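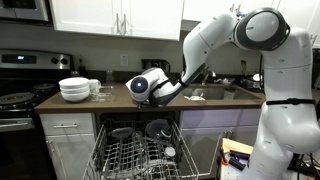
Kitchen, range side. Electric coil burner, brown counter.

Plomano Ridge Loop: Questions We Keep Getting

Updated in July, mostly because the parking answer was wrong. Read this before you email. If it's on this page I'm just going to send you back to this page.
- Adesuwa

What is it exactly?

A group driving trip. Everybody in their own car or camper, same route, same overnight stops. Starts in Wundadis, ends in Wundadis. 800 miles total if you skip the side trips, more if you don't. We rent the house at Stelance for the middle nights and camp the rest.

Do I have to drive in a convoy?

No. We tried that once and it was miserable. You get a route sheet, you leave when you want, you turn up by dinner. Some people are out at 5 am, some are still looking for their shoes at 10.

How long are the driving days?

Longest is 310 miles, day two. Shortest is 70. Day two is a long one, no way around it, the road goes around the lake and there's no bridge. Fuel up in Plomano before you leave even if you have half a tank. Next station is 93 miles on and it closes at 6 pm.

Is the road paved?

Mostly. Gravel after the Juhász turnoff until you hit the river. Regular cars do fine if you take it slow. Low sports cars, no. Trailers ok but check your hitch and your spare. Please check the spare. Check that it has air in it.

Can I bring an RV?

Yes up to 30 feet. Longer than that and you won't make the switchbacks above Stelance, and there's nowhere to turn around when you find that out.

What's at the Stelance house?

Beds, two bathrooms, a long porch, the kitchen. Sheets and towels are there. Bring your own pillow if you're picky. No AC. Windows open, it cools off at night. Cell service on the porch steps only and only one carrier, sorry, can't remember which one.

Does everyone get a bed?

No. Beds go in the order people pay the deposit. After that it's tents in the side yard or sleep in your rig. Yard is flat and the grass is decent. Nomvula Masilela keeps the bed list, ask her and not me, I will tell you the wrong thing.

Can we cook?

Yes, at the house. Dinner is shared, sign up for one night with a partner. Breakfast and lunch you're on your own. Label your stuff in the fridge. Unlabeled food is everybodys food after the first night. Coffee is provided, good coffee is not.

Camp nights, bring a stove. Check the fire rules the week you go, they change fast in summer and campfires may be off completely.

I'm vegetarian / can't do gluten / etc.

Put it on the form. Cooks will get the list before they shop. If it's a serious allergy call one of us also, don't just rely on the form.

What does it cost?

Deposit plus your share of the house and the campsites. The exact share depends on how many sign up so I can't give you a number till the list closes. Gas is on you. So are meals on the road and the ferry if you do the ferry.

What ferry?

Side trip, day four. Optional. Cars only, no trailers, and it doesn't run in high wind. Get in line by 8 am or you'll be on the afternoon one and miss dinner. Worth it on a clear day. In fog you'll see fog.

Can I join halfway?

Yes, meet us at Stelance. You still pay the full house share but not the first campsites. Tell Nomvula so she knows not to wait on you.

Dogs?

Camp yes, on a leash. House no, owner's rule. A couple of people have slept in their vans with the dog those nights and it worked out ok.

Kids?

Sure. Under 12 free at the campsites. Long hours in the car though, you know your kids better than we do. There's a swimming spot ten minutes' walk from the house, cold, no lifeguard.

What should I bring?

Paper map. Your phone will lose the route past Juhász and people still don't beleive me. Water for the car, a jug per person. Real jacket. Bug spray. Cash, small bills, for the campsite boxes. Tire gauge. Camp chair, we never have enough.

What if I break down?

Stay with the car. Whoever's behind you will stop, that's the deal on this trip, if you see one of ours on the shoulder you pull over. Tow from Plomano takes hours and isn't cheap. Look at your roadside coverage before you go, some of it stops at the end of the pavement.

Cancellations?

Full refund until the list closes. After that only if somebody takes your spot. There's usually a waitlist so odds are decent but no promises.

Where do I park at the start?

Old answer said behind the feed store. Do NOT park behind the feed store. Use the gravel lot across from the school, free, overnight is fine. Sign-in is there at 7 am, look for the orange cooler.

Can I get the route sheet early?

No, it's not done. Comes out two weeks before. Last year's had a wrong turn in it so please don't use last year's.

Still have a question?

Email either of us. Nomvula is faster.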